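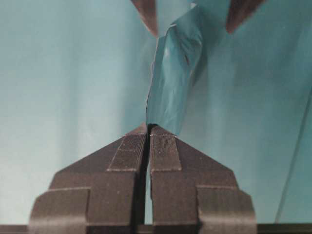 *The Mumwood Sheet, No. 36, page 2*

I'm looking for people who like handling cloth! Fabric, dust sheets, thin plastic, anything floppy that gets twisted up when you pick it up at one point and lift. If you have ever lost an argument with a fitted sheet, I want you in my group (I lose that one every time).

My name is Imelda Padilla and I run the folding sessions at Drirkisico. In September I'm starting a new round, and this one is all about strips. Long, narrow, annoying strips. We lift them, let them twist, lay them back down and try to get them flat again, and then we talk about which way was easiest on the hands. Teal is my color for the whole round, so come prepared to see a lot of it.

You don't need any experience. I've had tailors and I've had people who keep their laundry on a chair, and both kinds had plenty to say. You do need to be 18 or over and okay with doing the same small thing again and again while chatting to me about it.

Each session lasts 36 minutes, and you get a break in the middle if you'd like one. Coffee is on me, and so are the cookies if I remember to bake. 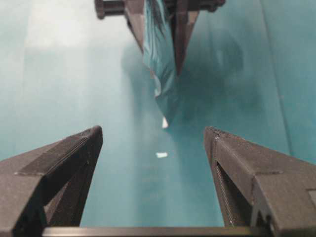

## How to sign up

Drop a note in the box at the Bilgate entrance, marked "Strips," or call the front desk and ask for extension 537. Tell me your name, which hand you favor and whether mornings or evenings suit you better. Ask for the Ševčík room when you arrive, it's the one with the wide door. I'd love to have your names by June 5, 2024, but if you miss that, try me anyway!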